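Notes for 13/07/2022 — how a bill gets through committee

Instructor: Rongrong Fu. Typed up fast after class, tell me if something's wrong and I'll fix the copy in the folder.

## Where we are

Last time: first reading, title, sponsor, referral. Today is the committee stage, start to finish, plus how to read a hearing record. Next time floor debate and amendments from the floor. Bring the reader, chapter 5.

The running case is still the public restroom bill from the Jukham assembly (the one you got in the February packet). Short bill, plain wording, good for practice. Full title is long, we just say the Access Bill. It sets minimum standards for restrooms in public buildings — opening hours, cleaning, accessible stalls, who pays.

## Referral

- Presiding officer sends bill to a committee. Usually obvious which one. Sometimes not.
- Access Bill could have gone to Health or to Local Government. Went to Health. Local Government complained, got a joint sitting out of it.
- Why it matters: the committee that gets the bill decides who is heard. Different committee, different witnesses, different bill at the end.

Look at the referral note on page 2 of the packet. One paragraph. Read it twice, the second sentence is where Local Government gets its foot in the door.

## Written submissions

Call goes out, usually with a deadline of a few weeks. Anyone can write in. The Access Bill got 582 submissions, a lot for a bill that size. Most were form letters, same text with a different name at the bottom.

How does a committee deal with that many? Clerks sort them. Form letters get grouped and reported as a group. Original ones get summarized, by section of the bill. Members mostly read the summary. So if you ever write one:

- say which section you mean, in the first line
- say what wording you want in its place
- keep it under two pages
- attach evidence, don't paste it in

The town of Kang sent in a good one. Four paragraphs, two on cost, one on staffing, one with replacement text for Section 5. Replacement text got used nearly word for word in the final report. Compare it with the Wodus district submission, which runs on forever and never says what it wants. Both in the packet.

## Hearings

Order of a normal hearing:

1. Chair opens, reads the notice on privilege
2. Witness makes opening statement, short
3. Members ask questions in rotation by party
4. Chair lets people back in if there's time
5. Close, sometimes with a request for follow up in writing

Watch the difference between *evidence* and *argument*. A town engineer saying what it costs to run a building overnight is evidence. Same engineer saying the state should pay for it is argument. Members blur this all the time and so do witnesses. When you mark up your transcript use E and A in the margin. If you can't decide write both, we'll talk about it.

Also: who ISN'T there. Second day of the Access Bill hearings had a physician, a building inspector and a disability advocate. No cleaning staff, no one from a small town. One member raised it on the record and the chair said the list was closed. Kang only got in through the written route.
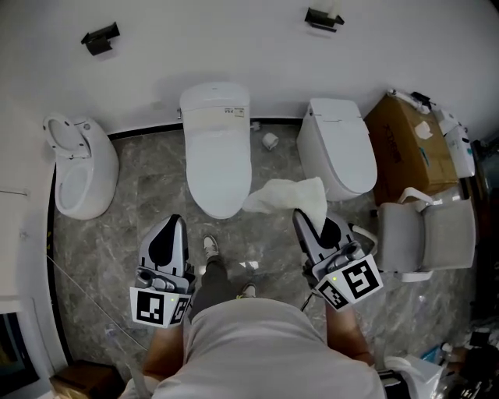 *Hand-held grippers, tile floor.*

Questions from members are not all real questions. Three kinds to look for in the transcript:

**Information.** Member wants to know something. Short question, long answer.

**Position.** Member wants their own view on the record. Long question, short answer. Often ends with "would you agree".

**Trap.** Member wants the witness to concede something useful later. Look for a quote from an earlier report, then a request for yes or no.

The Cergate exchange (transcript, day one, after the break) is the one to study. Witness for the Cergate building owners' group gets an information question on opening hours and answers it fine. Next member reads that answer back as if it were support for Section 5. Witness spends the rest of the slot trying to climb down. Doesn't quite make it. The final report cites the first answer and leaves out the climbing down.

## Going through the bill line by line

After hearings the committee goes section by section. Called mark-up, or just "the committee stage proper" in some places. Terms differ, see glossary at back of reader.

- Amendments are taken in the order of the text they change, not the order they were filed
- Chair rules on whether an amendment is in scope. Out of scope = dead, no vote
- Similar amendments get grouped and debated together but voted on seperately
- A section can pass amended, pass as is, or be struck

Scope is where most student drafts fail. The Access Bill is about restrooms in public buildings. An amendment on drinking fountains sounds close but it isn't within the long title, and it was ruled out. An amendment on signs pointing to the restrooms was let in. Be ready to say why one and not the other.

Money clauses: a private member generally can't add a charge on public funds. The sponsor got around this by writing "may" provide grants where the first draft said "shall". One word. The grants are now optional, and the towns noticed.

## The report

Committee votes to send the bill back with or without changes. Report has the amended text, a summary of evidence, and any minority view. Minority view on this one is only a page and is better written then the majority's. It argues the hours in Section 5 can't be met by smaller towns without the grants being firm.

## For next class

- Read the minority view, plus the Kang submission again
- Mark up the Cergate exchange with E / A and the three question types
- Draft one amendment to Section 5. In scope, no new charge. Max one sentence plus a line on purpose
- Pairs are fine, hand in one copy with both names

Office hours same as before. If the packet link still doesn't work for you, email me and I'll send the PDF — RF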